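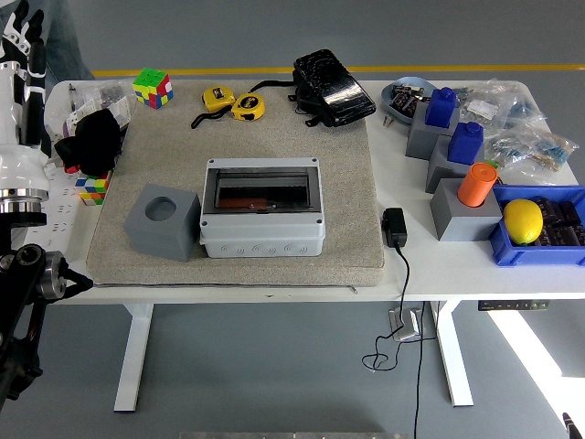

Trenance Shared Workshop: Members' Projects

An interview with Dario Sartori and Bouchra Benmoussa

Wednesday, December 9, 2020

The Trenance Shared Workshop has supported members' building projects since it took over its present premises, and the arm known as Zarnari is among the longest running of them. Dario Sartori began it at his kitchen table. He was joined in April by Bouchra Benmoussa, a former fitter of domestic wiring, and the two have since worked on the project as joint leads, with help from Zsolt Major on the software. The workshop's newsletter editor, Yuxi Lu, spoke to them both at the end of a Saturday session.

Origins of the project

Mr Sartori had built small machines before, most of them on wheels. An arm and hand presented a different order of difficulty. "A thing on wheels can be wrong by a finger's width and you don't mind," he said. "A hand that is wrong by a finger's width has missed, or it has knocked the object on to the floor."

The first version was driven by hobby motors and could not hold its own weight for longer than a few minutes. He described a winter of replacing one joint after another, beginning at the wrist and working back to the shoulder. By the time he applied for bench space at Trenance very little of the original remained. The application form asked for the purpose of the project, and he wrote "to open and close things". The management group asked him for a fuller answer, which he supplied on a second sheet.

Ms Benmoussa's interest came from her trade. She had spent 11 years fitting and replacing distribution boxes in houses and small shops, and when Mr Sartori showed her a list of the tasks he hoped to attempt, she found it rather abstract. "It was all blocks and pegs," she said. "Blocks and pegs are good practice, and we still use them. I asked him what came after. He didn't have an answer, so I brought in a box from my garage."

Choosing the tasks

The pair now divide their work between simple placing tasks and what they call household tasks. The placing tasks use grey blocks with a round hole in the top, into which a peg or cylinder can be set. The household tasks centre on the grey plastic box with its clear cover.

Asked why a lid should be of such interest, Ms Benmoussa was firm. "A lid moves on a hinge, so it will only go one way. If the hand pulls in a straight line, it is fighting the hinge, and something will give. When I open one I don't think about it at all. Writing down what my wrist is doing took us the best part of a month."

Their method is to have a person carry out the movement first, slowly and several times, before anything is asked of the arm. Notes are kept in a bound book under the name Linar, which is also the name of the program Mr Major wrote to replay recorded movements. The book had reached entry 461 on the day of the interview. Mr Sartori considers it the most useful thing they own — the entries for failed attempts are longer than the others, and he would like them to stay that way.

The tape measures and the Rubik's cubes are there because they differ so much in shape. "You want a corner, a curve, something with a strap that gets in the way," he said. "The straps are a nuisance to the hand. We have left them on."

Working at a shared bench

Both members spoke about the particular demands of building something of this kind in a room used by other people. Zeeshan Lodhi, who is responsible for safety at Trenance, required a written procedure before the arm could be powered on the premises. The procedure covers 12 points. The arm must not be left switched on unattended, its reach must be agreed with anyone at the neighbouring bench, and a person may put a hand in the working area only when the other partner has confirmed that the arm has been stopped.

"It seemed heavy to me at first," Mr Sartori said. "At home I had a switch by my foot and that was the whole of the procedure. Then I knocked my own cup over with it, in front of Zeeshan, and I stopped arguing."

Ms Benmoussa added that the distribution box is never connected to a supply. She regards this as too obvious to need saying, but it is point four of the procedure and she reads it out to visitors.

There are smaller matters. Components have to be kept in their labelled bags, and the trays have to go back on the correct shelf when the bench is handed over. The felt mat, which Ms Benmoussa cut herself, stops objects from sliding and makes less noise than the bare tabletop when something is dropped. She has already cut a second one.
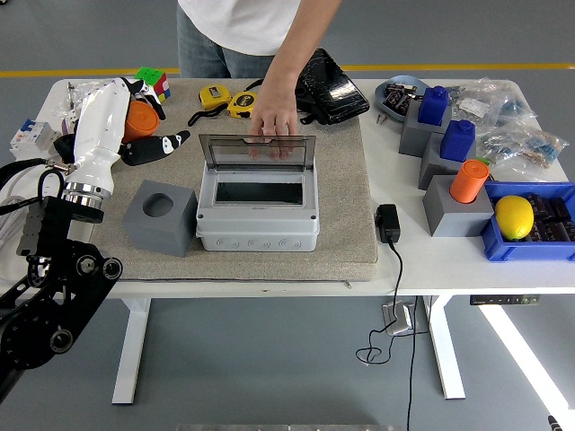 Costs and materials

The project receives no outside money. Members pay the usual bench fee, and the workshop has contributed 40 pounds towards fixings and cable from its small grants fund. Other parts have been bought second-hand or exchanged with Wannasri, a builders' circle with which Trenance has a standing arrangement for the loan of tools.

Mr Sartori was reluctant to give a total for his own spending. He did say that the joints had taken the larger share, and that anyone beginning a similar build should buy the best wrist they can afford and be patient about everything else. Ms Benmoussa disagreed in part. She would spend first on cable and connectors, having lost two full sessions to a plug that looked sound and was not.

Next steps

The immediate aim is for the arm to raise the cover of the box, hold it, and lower it again without letting it drop. Raising it has been managed on a number of occasions. Lowering has proved harder, and Mr Major is rewriting the part of Linar that deals with letting go.

After that the two leads have different hopes. Mr Sartori would like to return to the pegs and improve the speed. Ms Benmoussa wishes to move on to the circuit breakers, which must be seated with a firm push at a slight angle. "He thinks it is too soon," she said. "It probably is. I should still like to see it tried."

Members who wish to watch a session are asked to speak to Mr Lodhi beforehand and to read the procedure, a copy of which is kept at the front desk. The bench is booked to the project on Saturdays until the end of April.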